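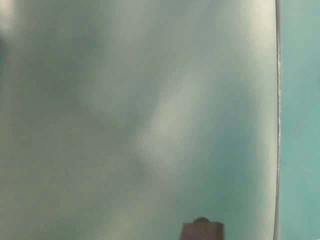
The pale green surface with its darker rim, seen at close range.

Student Life | Clubs and Competitions

The robotics club at Brokumcombe began the year with a problem its members had set for themselves: teaching an arm to work reliably around surfaces that let light through. The club's captain, a final-year student, said the idea came out of a poor result at the regional round in March.

"We had practised on cardboard and painted timber, and then the organisers put down frosted sheet," the captain said. "Our depth readings went everywhere. We finished well down the table and spent the drive home arguing over why."

The project, named Jivex by its members, is now the club's entry in the Montoya Challenge. Teams have 28 minutes on the floor and a parts budget of $600. The club's supervising teacher noted that the budget has shaped much of the program.

"Students learn quickly that they cannot buy their way out of a sensing problem," the teacher said. "They have to look at the raw pictures and ask what the software is being given."

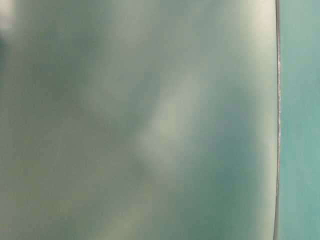

Reflections are the main difficulty, according to the student responsible for vision. "A bright streak has no proper outline, so the program can't decide where it stops," she said. "The rim is different – it's dark and fairly sharp, and we can fit a line to it even when it bows a little. Everything we do now starts from the rim."

The club has collected 800 labelled images and holds back 80 of them for testing. Members label in pairs during the lunch hour, and disagreements are settled by the vision group at its afternoon meeting. The control code, Flelex, was written by last year's team and is being revised by two Year 10 students.

The teacher said the school hopes to open the club to younger students after the challenge in September. Places will depend on workshop supervision.

Comments

My daughter is in the labelling group and has very firm opinions on glare now. Well done to all.

Have they tried a polarising filter? It fits the budget and helped our team's colour readings.

Will the challenge be open to spectators this year?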